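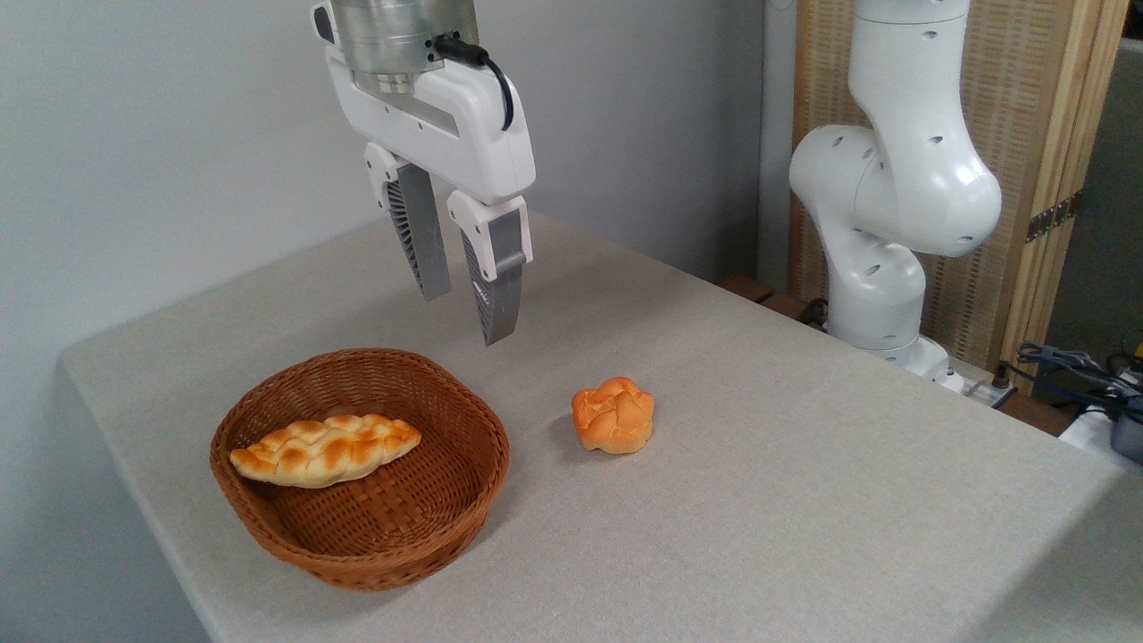 I've been on a bread kick since February, and it's all the fault of one plait. I bought it from Baltiritz, the little bakery in Fellach, ate half of it on the walk home and decided I had to learn to make one myself. How hard could it be? (Hard! The first one came undone in the oven and looked like a squid.)

Anyway, I've got the hang of it now, more or less. The trick with a plaited loaf is to start in the middle and work out to each end, then turn the whole thing round and do the other half. I use over 457 g of flour, which sounds fussy, but that's what was left in the bag the first time it came out right and I'm not messing with it. Two coats of egg wash if you want that proper shine, and 26 minutes in my oven — yours may well be quicker.

Knotted buns are much easier and you get to eat them sooner. Weigh out 100 g of dough, roll it into a rope, tie it once and tuck the ends underneath. Mine always end up a bit lumpy on top and I rather like them that way.

Now, baskets. I do love bread in a basket! A shallow round wicker one in a reddish brown is just right with a golden crust, and on a plain light grey cloth you don't need anything else on the table. I was always one for a busy flowery cloth before, and the bread got lost on it.

Next up is the Skiria seeded loaf, if I can find the right seeds. I've tried 5 shops so far and no luck, so do leave a comment if you know where to look.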